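Speaker notes: Membership Cards and the Riltbridge Library Network

Slide 1. Welcome the trustees. State that the network now covers Berdale and Dunstan.
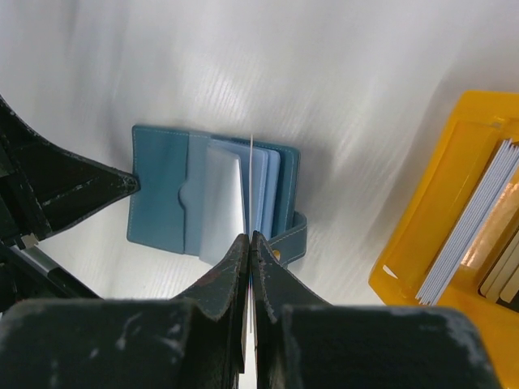

Notes prepared by Nusrat Memon, Riltbridge Library Network | July 22, 2021

Slide 2. One card is to be accepted at all 17 branches from October. Existing cards remain valid for 2 years. Pause for questions on late fees.

Slide 3. Replacement cards will be issued at the front desk within 7 days. Refer billing questions to the Dunstan office.

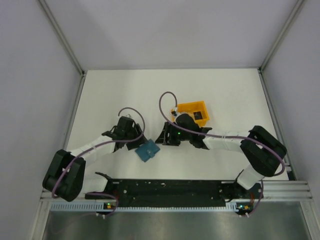
Slide 3: White work surface with side and back walls.

Slide 4. Close by 20 past the hour.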